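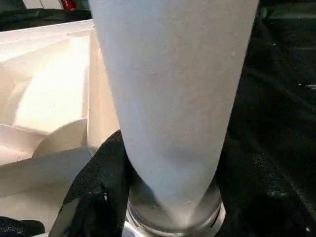 Is it worth the money if you only pack a few dozen things a week, a reader asked under my June post, and wouldn't a second pair of hands on a Saturday morning do the job for less? I said I'd answer properly once the thing had been on my bench for a while, and then the autumn orders came in and I went very quiet, for which I'm sorry. So it's Sunday, November 16, 2025, the kettle has been on twice already, and I'm going to try to give that comment the reply it deserved.

For anyone new, I sell glass from a unit at Tranwood, mostly for the table and the windowsill, and nearly all of it goes out by post in moulded trays. In the summer I put my name down for the Fledix bench arm, which is sold as a kit for small packing jobs. You get the arm, a clamp for the bench, a gripper with soft black fingers, a little camera down at the wrist and a year of what they call guided set-up (a person on a video call, and a very patient one in my case). I paid £1,466 for the lot including delivery, out of my own pocket, and I've had no discount and no free fingers, though I'd not have said no to the fingers!

I've had it six weeks now. The first week hardly counts. I had the clamp on the wrong side of the bench and kept having to lean across the arm to reach my tape, and the guide on the call very gently suggested I might like to turn everything round. We turned everything round. It was much better, and I felt a bit of a fool, but a cheerful one.

What I wanted it for was the tall frosted pieces, the ones that are wide at the top and come down narrow into a clear glass base. They're lovely and they're a nuisance. All the width is up where you can't get a decent hold on it, so you end up going in low, near where the frosted part meets the clear rim, and that's just the bit you least want to squeeze. I do it by hand without thinking now, but teaching it to somebody else takes an afternoon and usually costs me a piece. Teaching it to the arm took longer than an afternoon, I'll be straight about that. You move the gripper by hand to where you want it, save the position, move it again, save that, and then you let it play the whole lot back very slowly with your heart in your mouth.

The fingers are the best part of the kit. They have a speckled, grippy sort of surface, and they give a little, so a small mistake in where you've put the tray doesn't have to end in tears. I've had no scratches from them that I could find, and I did look, with my good glasses on and the lamp pulled right down. They do pick up dust, though. I wipe them with a damp cloth at lunchtime and again before I go home.

The wrist camera took me longer to love. Everything is so close to it that the finger and the glass fill most of the picture, and for the first few days I found that quite hard to read. A tall piece goes clean out of the top of the view, too, so you never see the rim you're worried about. What you do see very well is the tray alongside and the low part of the glass where the finger is, and once I'd stopped wishing it were a different sort of camera I began to use it for just that. I leave it up on the old tablet next to the till roll and glance over while I'm writing labels.

A word on light. My bench is dark, the trays are white, the frosting is white as well, and with the lamp on one side I get a very bright tray and a great deal of black on the other. The Fledix booklet asks for even light from above. I haven't got even light from above, I've got a lamp from my mother's sewing room, and we've managed, but I had to redo five of the saved positions after I moved the lamp to the other shelf and the camera stopped finding the edge of the tray. If you buy one of these, sort your lamp out first and then leave it alone!

I did look at the Leclerc kit before I ordered, and several of you have asked me to compare them. I only had an hour with it, at the open day at Calton, so please don't take this as gospel. It moved more quickly and it was quieter, and the stand looked far nicer than mine. But the fingers were hard plastic with pads stuck on, and I couldn't picture myself trusting them with anything frosted. For boxes or tins I'd probably have gone the other way.

Now, the grumbles. The software wants to update itself at the start of the day, exactly when I want to start work. The cable from the wrist is too short by the width of my hand. Spare fingers take eight working days to come, which is fine in October and not at all fine in December, so I've ordered a pair early and put them in the drawer with the string. And it's slow. I can pack a tray in almost half the time if I'm left in peace.

But I'm never left in peace, and this brings me back round to the question. For a few dozen pieces a week, and with somebody kind who'll come in on a Saturday, I'd say keep your money and buy them a nice lunch. My own trouble was the weekday afternoons, when the phone goes and the door goes and I've a piece of glass in one hand and nowhere sensible to put it down. The arm carries on with its tray while I talk to people, and I've had some very good chats this past month that I'd have cut short a year ago.

I'm keeping mine. I'll have a go with the squat round vases after Christmas, which need a different tray altogether, and I'll write that up when I've got somewhere with it. If you've a Fledix of your own and you've found a longer wrist cable that fits, please do leave the details in the comments.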